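Gripper Week, in Pictures

Posted 3/24/21

We had three grippers, one arm, a rack of controllers and a simulator that Elibariki Kombo set up over a long evening with a bag of pretzels. The plan was to find out which gripper deserved a permanent place on the arm. The rules were simple. Each gripper got the same block, the same cloth-textured table and the same starting poses, and if it lasted through the simulator it got a turn on the real bench. I kept score. Erhan Avcı kept telling me I was keeping score wrong.

Most of you asked for pictures and fewer opinions. You are getting one picture and all of the opinions, which I think is fair.

The contestants, in order of how nicely they were packed:

Prosto. Two fingers, parallel jaw, heavy as a brick. The manual is 92 pages long and spends 15 of them on mounting screws. It closes with a firm little clack that makes you trust it, at least until you ask it to open again in a hurry.

Grarketti. Three fingers, soft tips, and a price that made Erhan go for a walk. It holds an egg beautifully. We do not have many eggs in our line of work.

Kirui. Suction, with a backup pinch. Loves a smooth flat face and hates everything else in the world. The pump sounds like a small dog being reasoned with.

We started with the wrist camera view, on the theory that if the vision code can't find a teal block on a pale background then it doesn't much matter what's bolted to the end of the arm. Elibariki picked the table texture himself and gave it plenty of brown flecks and smudges. Real tables have them, he says, and he has seen mine. 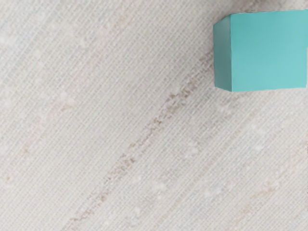
The first detector we tried went for the darkest thing it could find and drew its box there with total confidence. The second one wanted two clean faces and a straight edge between them, and it did much better, though it sulked whenever the block sat near the border. We ran 700 poses through it overnight. It lost the block in 19 of them, and I have looked at every one of those, because apparently that is how I spend my evenings now.

With the vision more or less behaving, Prosto took the simulated round. It was slow and it was dull – and it kept the block. Grarketti came second after an argument over whether a drop into the correct bin counts as a place. (It does not. I kept score.) Kirui did fine on the big flat face and then tried the narrow one, and we will leave it there.

Then the controllers. The Uswood box is the one we kept, mostly for its log files, which are written in sentences a person can read. The older unit reports every fault as "fault." Erhan finds this honest. I find it short.

The bench round comes in September, once the adapter plates are cut and the good power supply is back from wherever Elibariki lent it. Prosto goes first. Grarketti's fans can write to Erhan, who has promised to bring the eggs.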